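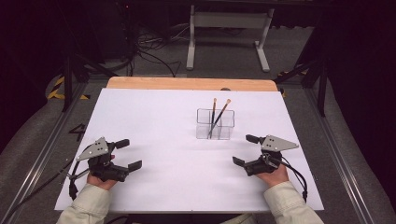 Chapter 3
Songs for a Full Room: How Congregational Music Gets Written

Most of the songs sung in churches on any given weekend began with one or two people, a chord pattern and a line that wouldn't leave them alone. By the time a song reaches a room of 2,000 voices it may have been changed dozens of times, and this chapter is about those changes (which are, to my mind, the most exciting part of the whole craft!). You will find that a songwriter's tools are few. Two brushes standing in a clear divided box on a big white sheet would be plenty for a painter with something to say, and a writer of worship songs can go just as far with a melody of five notes and a steady pulse. What matters is knowing what an untrained voice can manage, and then giving it something worth singing.

In Chapter 2 we looked at gospel quartets and the solo tradition, where the singer carries the tune and the audience answers. Congregational music asks for something different. Everybody in the building is the lead singer. Some of them are tired, some have never sung in public, and a good many will be hearing the song for the first time -- so the tune has to teach itself as it goes along.

3.1 Range and key

Start with range, the distance between the lowest and highest notes. A trained soloist may enjoy two octaves, but a mixed crowd is happiest within one octave and a note or so either side. Dirceu Caldeira learned this early. His song "Tavares", named after the street where he grew up, was recorded in a bright, high key that suited his own tenor beautifully, and on the recording it soars. When he first led it with a congregation, half the room dropped out at the chorus! He lowered it by three semitones, kept the same shape of melody, and the singing came back. We will compare both versions in Section 3.4, and I do urge you to sing them aloud before you read the notes on them.

3.2 Verse, chorus and the bridge

The bridge has grown enormously in modern praise music. In older hymns there wasn't one at all: the same tune came round for each verse and the words did the travelling. In many newer songs the bridge is the part people go home humming, a short phrase repeated over a rising accompaniment. Sewwandi Sikder, who wrote most of the songs on the Britell album "Noma", often writes her bridge first and works outwards from it. Her notebooks are a joy to study -- whole pages given to a single line, with one word swapped each time.

Key terms for this chapter: range, tessitura, refrain, bridge, pick-up note, half-time feel.

Before you begin

Choose a congregational song you know well and sing it through without any accompaniment. Mark the place where you first run short of breath. Then find the highest note and write down the word it falls on. Keep your page to hand, as we return to it in Section 3.1 and again when we reach lyrics.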